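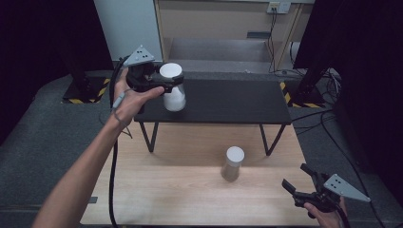 **Why do garage doors get so loud in the first place?**

Mostly worn rollers and dry hinges. On the doors I looked at, the opener motor was a pretty small part of the noise, even though it's what everybody blames first.

# Quieting Down Sectional Garage Doors: Project Report

I picked this topic because my bedroom is right over our garage and my mom leaves for work at 5:15 a.m. That's really the whole origin story! When our shop teacher, Ms. Grajales, said we could choose any repair or maintenance problem around a house, I had mine before she finished passing out the sheet.

My partner was Hemi Hollis, who has a detached garage and a much older door than ours. So we had two doors to compare, which ended up being more useful than either of us planned (his is wood, mine is steel, and they complain in totally different ways).

## What we did

We ran each door up and down 10 times before touching anything, and wrote down where in the travel it got noisy. Hemi's door groaned near the floor. Mine rattled at the curve where the track bends, every single trip.

Then we did the work in this order:

1. Tightened the hinge and track bracket bolts with a socket wrench
2. Wiped out the tracks with a rag
3. Put garage door lubricant on the hinges and roller bearings
4. Swapped the old steel rollers for nylon ones

We tested after each step so we could tell which one did what. I'm glad we did, even though it meant I opened and closed a garage door more times in May than any person should.

We did not touch the springs or the cables, or the bottom brackets the cables hook to. The bottom rollers sit in those brackets, so we left the bottom rollers alone too. Ms. Grajales made us put that in our plan before she'd sign it. Those parts are under a ton of tension and can really hurt you. Flor Lozano, who fixes doors for Minami Overhead, came over on a Wednesday to look at the springs on both doors and to check our roller work. She said Hemi's springs were getting tired and his dad should plan on replacing them.

## What we found

Tightening the bolts fixed almost all of the rattle on my door. I was kind of annoyed, since I'd already bought the rollers. On Hemi's door it hardly did anything.

Lubricant was the big one for him. The groan near the floor was gone on the very next run, and his little brother came outside to ask if we broke it.

The nylon rollers made both doors smoother, and mine went from a grinding sound to more of a hum. They're also the part that costs money. Our whole budget was $200 for both doors and we spent $164, nearly all of it on rollers. The lubricant and rags were cheap, and the socket set belongs to my uncle Teófilo.

## Problems

- We bought rollers with the wrong stem length for Hemi's door and had to go back to the store.
- I sprayed lubricant inside the track on my side before reading that you're not supposed to. It collects dirt. I had to wipe it all out again.
- Our noise notes were just words like "bad" and "less bad." A sound meter would have helped a lot.

## If I did it again

I'd borrow a real meter and take readings from my bedroom too, with the door shut. I'd also wait a few weeks between the lubricant and the rollers to see how long the first fix lasts. Hemi wants to try new weatherstripping next, but his door needs those springs first.

Mio Yagi, third period shop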